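Tue 20 February
By the Harnesbridge workshop, Pledden

We're pausing our cable sorting arms, and I'd like to tell you why

I run the small workshop at Harnesbridge where we build and look after the Fement sorting arms, and I'm writing this one myself because it was my call. As of this morning we've asked every customer using a Fement arm for loose cable work to switch it off and leave it off until we've sent them new software. If you use the arms for boxes or trays you can carry on as you were.

So, what went wrong? The short version is that an arm didn't stop when it should have. One of ours at the Pledden bench was picking cables out of a bin and moving them to the next one along, a job it had done 3262 times by its own counter. On the next go it caught a loop that was snagged on something else, and it kept pulling. It should have felt the extra load, let go and put its hand up for help (well, flashed its light). Instead it dragged the whole bin along the bench and over the side. There was a person standing close by. They stepped back in time and weren't hurt, I'm very glad to say, but they got a proper fright and so did I when I heard.

We pressed the big red button, the arm stopped dead, and that part of the system did its job. Then we sat down with the logs and a lot of tea.

The arm decides how hard is too hard by comparing the pull it feels with a limit we set. Last May we changed the way it takes that reading, to stop it giving up every time it brushed against a bin wall. We were really pleased with that change! It got rid of nearly all the false stops our customers had been grumbling about. What we missed is that the new reading gets smoothed out over too long a stretch, and a cable that tightens slowly never looks like a sudden tug. The arm thinks it's just lifting something a bit heavy.

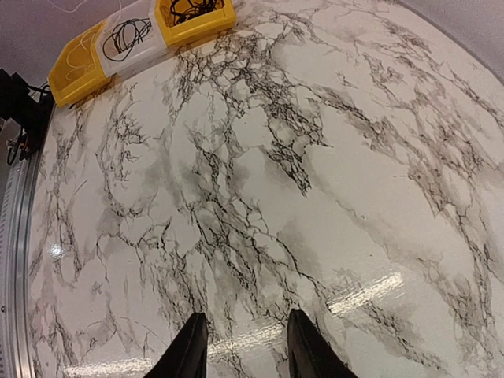
Cable is awkward stuff, if you've never had to deal with it in bulk. A box is a box, but a coil will hook round its neighbour, or round the lip of a bin, and you don't find out until you lift. We did test for snags before we sent the May change out — 1666 picks, all fine — but we'd laid the cables out too neatly and nearly every snag we made was a short, sharp one. That's our mistake and I'm not going to dress it up.

We've since gone back over the records customers share with us and found 7 other picks where the arm pulled for longer than it should. In each of them the cable came free by itself and the arm carried on, so no alarm was raised. I'd much rather have known.

Now for the fix. The new software keeps the smoothed reading but adds a second check on how long the arm has been pulling and how far it has moved while doing it. If either goes over the limit, the fingers open and the arm stays put until a person clears it. You'll get more stops than you're used to, and I'm afraid you'll have to live with that for a bit. We're putting it through around 1000 messy picks before it goes anywhere, and this time other people are doing the tangling.

We've also asked Espinoza, who supply our bench guarding, to look at a raised edge so that a bin can't slide off even if everything else goes wrong. I'll write again when I've got a date for that.

In the meantime, please don't try turning the pull limit down yourself. It won't cure the fault and you'll probably just get an arm that drops things. If yours has ever shifted a bin, even by a little, do send us the log from that day. You can reach us through the usual Harnesbridge support page, and the workshop phone will be answered through lunch all this week.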